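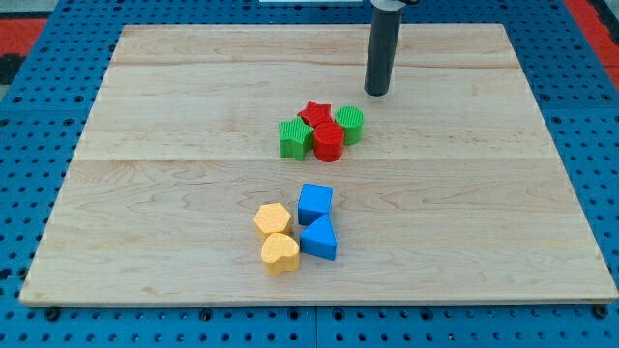 *Maple-colored board on the blue table. Two seams, the lower one easier to see.*

June 2025

Finish test, day 3. The Thevar oil is winning and I'm thrilled! Hema wiped the second coat on the cutting board offcuts last night and the grain just jumps out (knots too, which the water-based stuff left looking gray and sleepy). Wait 40 minutes before buffing, no less. I tried it early on one offcut and got streaks.

Dristel varnish: hard as nails, smells awful, still tacky in the corners. Apolline wants to thin it and go again, and I'm all for it - she got a lovely surface out of it in November.

Scraper notes: the burr lasts far longer if I stop pressing so hard. Essam showed me the angle and wow, proper shavings, no dust at all. Going to redo all 8 end-grain samples that way before anybody oils them.

To do:

- label the Kukirden wax offcuts
- ask Jennylyn for more cotton rag
- 320 grit is down to the last sheet
- try oil over wax, just to see what happens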